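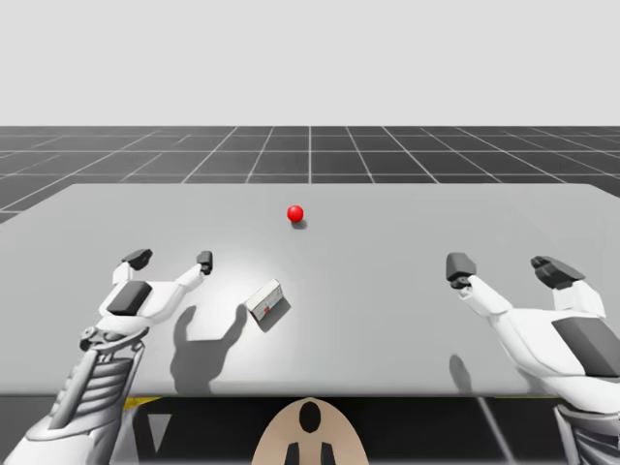 Page 22

4. Recording demonstrations in the simulator

Read this section before you record your first set. It assumes that the Karnier server is running and that both gloves have been paired as described in section 3.

Starting a session

1. Open the Mudgway client and choose the tabletop scene. The task name appears at the top of the session list.

2. Hold both hands open above the table, fingers apart, and keep them still until the status light in the client turns green. Neither hand may touch the ball or the box at this stage.

3. Press the left pedal to start recording. Wait for the tone before you move.

4. Carry out the task at a normal pace. Pauses of more than 4 seconds are marked as idle and cut out when the set is built.

5. Press the left pedal again to stop, then return both hands to the open position.

Note: The ball changes color between episodes, and the objects are placed again each time. Look at the table before you press the pedal. Do not go by where things were in the last episode.
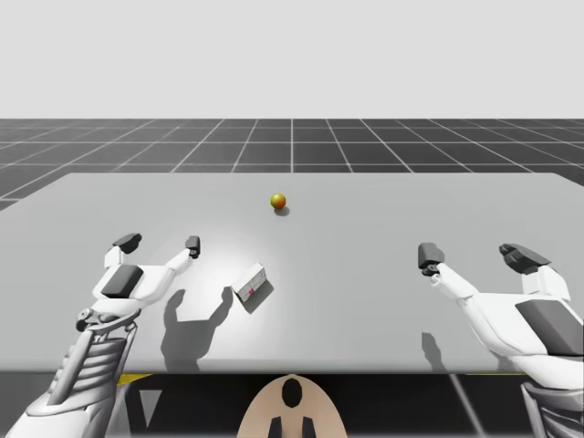
6. Choose Keep or Discard. Keep an episode only if the task was finished and no object left the table. A slow episode is fine. An episode with a dropped object can be kept if you picked the object up again – tag it "recovery" so it can be sorted later.

7. Repeat until the counter shows the number set for the session. The default is 525 episodes, which may be spread over as many sittings as you like.

Caution: Do not close the client while the counter is flashing. The last episode is still being written, and the file will be unreadable.

Choosing a viewpoint

The client can show the wide view or a closer one on the left hand. The closer view helps with small objects, but the right arm may be out of sight while you use it. Both arms are recorded whichever view you choose, so keep the hidden one still. 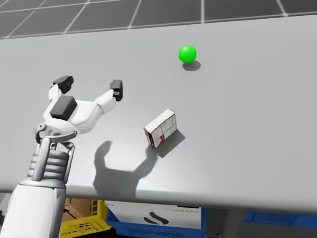 To switch views, press V between episodes. Switching during an episode is allowed but adds a marker to the log.

Sending the set

8. Open Sets, select the session and choose Check. Episodes with missing frames are listed in red. Discard them.

9. Choose Upload. Sets go to the Lostbridge store over port 3155. If the upload stops partway, choose Upload again and it will pick up at the last complete episode.

Note: Sets recorded with client versions from before July 2024 must be converted first. See section 6, Converting older sets.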